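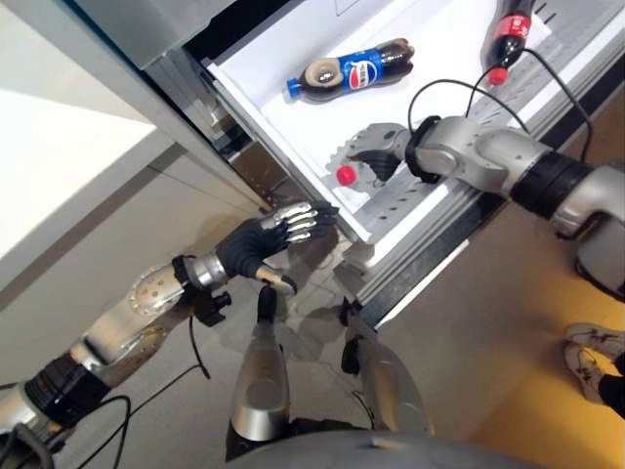

Why Does a Refrigerator Drawer Make Your Drink Cold?

Suppose it is a hot Saturday in August and you have just come in from the yard. What do you want? Probably something cold to drink! You pull out the refrigerator drawer, and you might find a bottle of cola lying on its side, or a bottle of water with a bright red cap, or whatever else your family likes to keep in there. You grab one and off you go. But let's stay in the kitchen a little longer, because there is a good puzzle in that drawer. Where does the cold come from?

Cold Is Missing Heat

Most people talk about cold as if it were a thing you could pour into a bottle. Scientists look at it the other way around. Everything has some heat in it, even a snowball, and when heat leaves a drink, the drink gets colder. So a refrigerator is really a heat mover. It takes heat from the inside and lets it out into the room. If yours is built so that you can safely feel the air near the bottom or the back (ask a grown-up first), you may notice that the air is warm. Some of that warmth was once in your milk, your leftovers and your soda.

The moving is done by a special fluid that travels through thin pipes, around and around, all day and all night. Inside the refrigerator it soaks up heat and turns into a gas. Then a pump called a compressor squeezes it and sends it outside, where it gives the heat away and becomes a liquid again. That humming you hear when the kitchen is quiet is usually the compressor doing its job.
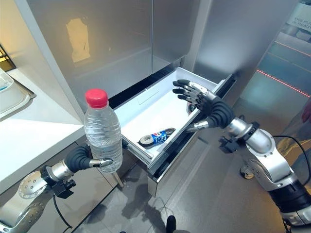
Now, a drink left out on the counter is in the opposite situation. The air in the room is warmer than a chilled bottle, so heat creeps in through the plastic until the bottle and the room match. A can works the same way, only faster, as metal lets heat pass through it very easily. That is why a cold can feels so chilly in your fingers – it is pulling the heat right out of your skin.

What Are the Little Holes For?

Many refrigerators have rows of small holes or slots somewhere inside. Cold air is heavier than warm air and likes to sink, and moving air carries heat away much better than air that sits still. Openings like these let the air travel from one part to another, so try not to push a big bag of carrots up against them.
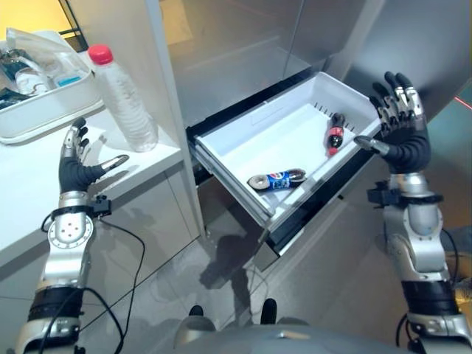

It also helps to leave a bit of space between one drink and the next. Air can then slip all the way around each of them, over the top and down the sides, and they cool more evenly. And please close the drawer when you have made up your mind! Every time it stands open, warm air from the kitchen comes in, and the refrigerator has to start moving that heat out all over again.

Try It Yourself

You will need two small bottles of water, both from the same shelf at room temperature, and a kitchen thermometer. Put one bottle in the refrigerator and leave the other on the counter. After 17 minutes, open both and measure the water. Write the numbers down, put the caps back on, and measure again after 31 minutes. Which bottle changed more? Did it change faster at the beginning or later on? If you have a patient family, you can do the whole thing again with one bottle wrapped in a wet paper towel and see what difference that makes.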